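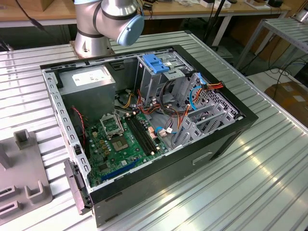

Bench two, with the memory out and the socket open.

I'd been staring at run 383 for most of the morning when Zinhle Mkhize put a mug of tea by my elbow and said, "It thinks the blue latch is a cable again, doesn't it?"

It did. Skomuvix, our planner, had one rule I was quite proud of: anything blue and bendy gets a wide berth. Lovely rule! Except the cable on the right was blue, and the latch on the drive bay was blue, and so was the long slot along the edge of the board, so my poor arm was planning a path like someone tiptoeing round a sleeping dog.

"Ninety-five per cent sure," I read off the screen. "Ninety-five! It's a lump of plastic."

"You taught it," she said.

I had, at Fivstead, on 2000 pictures of cables and (I checked while she watched) hardly a latch among them. I muttered something about deadlines and dropped the colour weighting to 25, then pressed replan. The green line on my screen wriggled, thought about it and went straight past the latch to the memory slots.

"Run it, then," said Zinhle.

I had my hand over the key — and I didn't press it. The line was now going straight through the real cable as well.

She drank my tea while I put the number back up.

Last updated: May

Comments

Adams: The tea theft is the truest bit. Is there a part two?

Vuklow_fan: Laughed at the sleeping dog. Our planner was scared of its own shadow for a month, and I mean the shadow on the table.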